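Site visit: Emora party goods packing plant, Wivville
Jul 15, 2021
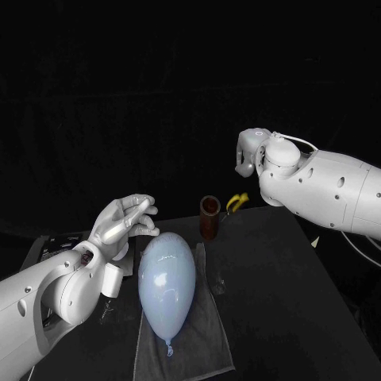 Who sets up the table when a two-arm cell takes over part of a packing job?
The operator on shift. At Emora the programmer writes the motion and grip settings, but the person who used to do the task decides where the item starts and which way it points. That was agreed before the cell went live in January.

The plant supplies shops in Ollville and along the coast. Our group was shown through by Heriberto Aguirre, the production lead, starting at goods-in and finishing at the handling bench. The main line fills cartons of 300 or 500 pieces and was automated years ago. It uses vacuum pick-up and a check scale, and we spent little time on it.

The bench was of more interest. Inflated display samples are still handled singly, and a suction cup marks the surface. The bench has a pair of white arms with fingered hands, and a grey towel goes under the balloon. Grip force is set low. Aguirre put the cell at about half the pace of a trained person, with no plan to push it until the reject rate settles.

Staffing on the bench has gone from four to 2 per shift. The others moved to inspection and to the Arellano returns area, at the same pay grade. Bergþóra Eskildsen worked the bench by hand before the change and now looks after the cell. She told us her wrists are better and her days are longer on paperwork. Each stoppage has to be logged with a cause code, and the code list does not match what goes wrong. She has asked for a revised list.

Noise at the bench was low enough to talk over. Access for cleaning is from the rear only, and two of our members thought this would be a problem at a larger site. Lockout procedure was not demonstrated. Aguirre will send the written version to the group.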